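Reading time: 4 minutes

Grastodia storage bins and foam blocks, six months on

20/11/2018

We bought the Grastodia bins in May, along with a bag of foam blocks from Zevonska, and both have been in use on the long table ever since. I said at the time that I would write them up once they had been knocked about a bit. They have been, so this is the review.

The bins come in two finishes, an off-white one you can't see through and a clear one. The size is near enough the same for both and they sit side by side on a shelf without wasting much room. We have a mixture. I would have bought all clear if I had been choosing on my own, but the off-white ones were cheaper in the pack and I now think a mixture is the better choice.

The clear ones are for whatever is being used that day. Blocks are easy to spot from across the table and you can tell at a glance whether a bin wants filling. The off-white ones are for everything you would prefer not to look at. Ours have held tape, spare pens, odd lengths of string and a set of coasters.
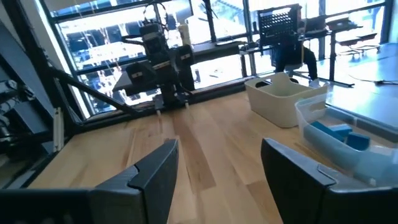 Blue foam blocks in the clear box, with an off-white bin next to it.

The handle slot on the off-white bin is cut straight through the side. It is comfortable enough with an ordinary load. Small items can find their way out through it if you overfill, and I lost a few drawing pins down the back of a cupboard that way. The edges of the slot were slightly sharp when new. I went over them with fine sandpaper, which took a couple of minutes a bin, and have had no trouble with them.

Corners are rounded inside as well as out, so they wipe clean easily. Crumbs of foam do stick to the clear plastic in dry weather and a damp cloth is better than a dry one for getting them off. The clear bins also show scratches. Mine went cloudy along the bottom within a few weeks from being slid about. The off-white ones have marks too but you have to look for them.

There are no lids in the pack. Grastodia sells them separately and I haven't bothered. If you want to stack full bins you will need them.

Now the blocks. The bag I bought was the 50 piece one, in mixed colours. Zevonska also does a bag of 1000, which I can't imagine needing unless you are fitting out a whole school. The foam is firm. You can squeeze it between finger and thumb and it comes back to shape, and a long piece will stand up on its side without leaning.
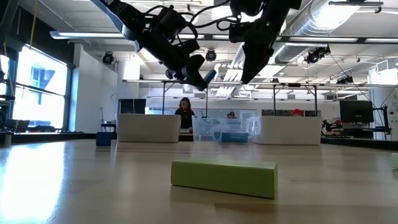 Colour was the thing I was least sure of when ordering. The website showed one green and I expected one green. What came ran from a dark olive to something very pale, and the blues vary as well. For sorting by colour this matters, and you need to agree before you start which pile the in-between ones belong to. For building it makes no difference at all.

The blocks make hardly any noise when dropped into a bin, and that alone has made them more popular here than the wooden set they replaced. We still have the wooden set, from Mustonen, and it is nicer to hold. It also put two dents in the tabletop. The foam hasn't marked it.

They don't like being left in the sun. Our table gets a good deal of light from the window, and one of the greens that stayed out on it most of the summer has faded along the top. The ones that were put away look as they did when they came. Pen marks don't come off the foam either – I tried soapy water and then a rubber, and the rubber took a bit of the surface with it.

I did look at the Asero bins before buying. They are heavier and have a proper moulded grip, and if you are carrying books or tins I would go for those. For foam blocks they are more bin than you need, and they take up more of the table.

On price, the bins and blocks together came to £91 with delivery. The same sort of thing from Asero, with their own blocks, was £139. I would buy the Grastodia bins again. I would buy the blocks again too, though I'd ask about the greens first.

Bins: four out of five. Blocks: three and a half.

Related reviews
Mustonen wooden building set
Asero stacking crates, small and large
Which shelf labels stay stuck?
Table mats for craft work

Contact | Copyright 2018 | Back to top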